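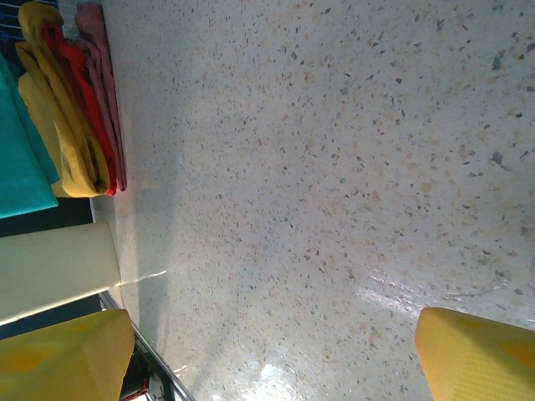

Fig. 1. Terrazzo-style floor, chips bigger to the right.

Student Projects > Cullinane Campus > Waste and Reuse > Where do the donated clothes go

4 min read

Feb 11, 2022

Aim. Find out what happens to clothes dropped in the donation bins at Cullinane after they leave the building. The posters say "a new life for your old clothes". We wanted to know what kind of life, and where.

Background. Two bins on campus, one by the residence laundry, one behind the bus loop. Both emptied by Skerkora, who truck everything to a depot and sort it there. Good stuff goes to their shops. The middle grade gets baled and sold by weight. Leftovers go to Ivex for rags and stuffing, or to landfill. That's the outline we got over the phone, the rest we had to piece together from the depot tally sheets.

Method. Seven weeks of tally sheets, copied by hand becuase the depot doesn't keep them on a computer. Each line is one item and one grade: shop, bale, rag, bin. We typed it all up and sorted by grade and garment type. Also a short survey taped to the lid of each bin, asking people what they thought would happen to the thing they were dropping off. Survey got rained on at the bus loop and we lost most of it. What's left is too thin to graph so we only quote from it.

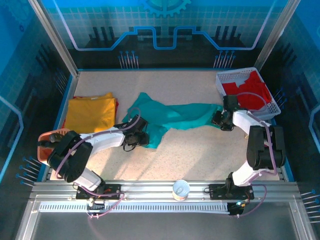 Grading is quick. A sorter checks cuffs, collar, underarms, then the label, and that's it, on to the next one. Stains send a shirt down to rag even when the fabric is fine. Missing buttons don't, if it's a brand that sells. Kids' clothes nearly always go to the shop, coats too in winter. T-shirts do worst by a long way, specially printed ones from events. A shirt from a charity run is very hard to sell to somebody who wasn't in the run.

Results. 1,507 items on the sheets. Only 227 of them graded for the shop. We expected way more. Most of the rest was bale, then rag. Bin was the smallest group but the sheets are patchy there, some pages have that column left blank, so don't lean on it.

Survey answers were nearly all "someone who needs it" or "a thrift store". One said "recycled into carpet?" which is closer than you'd think, Ivex do make an underlay.

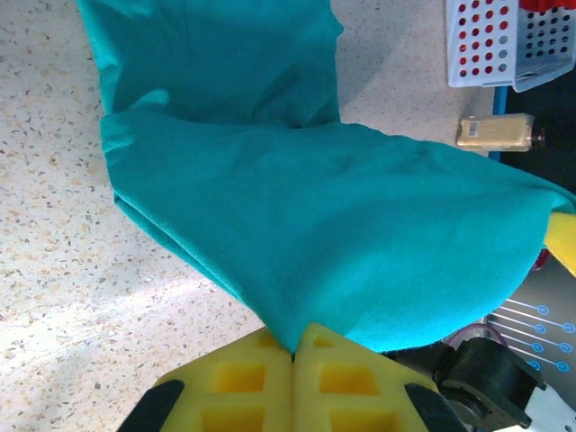
Rhiannon Tew
Second-year student, report writer for the Waste and Reuse group

Problems. The grades aren't defined anywhere on paper. Two sorters could give the same sweater different grades and we'd have no way to tell. We asked for a second sort on one bag as a check but the depot was too busy in February. Also we have no weights, only items, so a sock and a parka are the same on our graph. Should of asked for weights at the start.

We also wrote to Gusex, who buy the bales, to ask where they get shipped. No reply yet. If one comes we'll add it as an appendix.

Recommendations. Change the poster wording so it says what the grades are. Ask people to wash things first and tie shoes together in pairs. Put a repair table in the residence lounge at end of term, when the bins overflow. Clubs could stop printing the year on shirts, or order fewer.

Still to do: fix the colours on graph B, get the tally sheets scanned, return the clipboard to the depot.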